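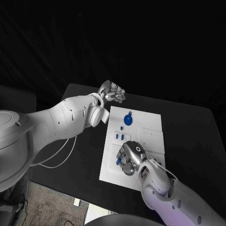 **Drakeo Manipulation Data Group, Derkdale**

The board task is the slowest item on the group's schedule. One arm handles a small blue piece at a white board while the other waits above the table, fingers half closed. An operator drives both by teleoperation, and every joint angle is logged with the head camera's video.

The goal is a policy that learns to place parts from demonstrations. Drakeo has collected 3,820 episodes since August. Of those, 1,492 passed review. The rest were dropped for long pauses, lost packets or a hand that blocked the view of the part at the moment of contact.

Occlusion is the hardest fault to remove. The head camera looks down past the forearms, and a hand turned palm down can cover the recess it is working over. Operators are told to approach from the side when the wrist allows it – and to leave the idle hand raised.

The table is matte black and the curtain behind it is black too. Early sets recorded in an open room gave a policy that followed the window light. Nolte, which trains the models, asked for a plain background first and will add clutter in a later round.

Board angle is changed between episodes. The current plan lists 143 start layouts, each repeated by 9 operators. Konex supplies the logging software, which stamps arm and video data from one clock. Drift between the two streams had spoiled most of the first week's work.

Failed grasps are kept if the operator recovers. They are tagged and stored apart, and Nolte decides per training run how many to mix in. The next batch starts Monday with the left arm leading.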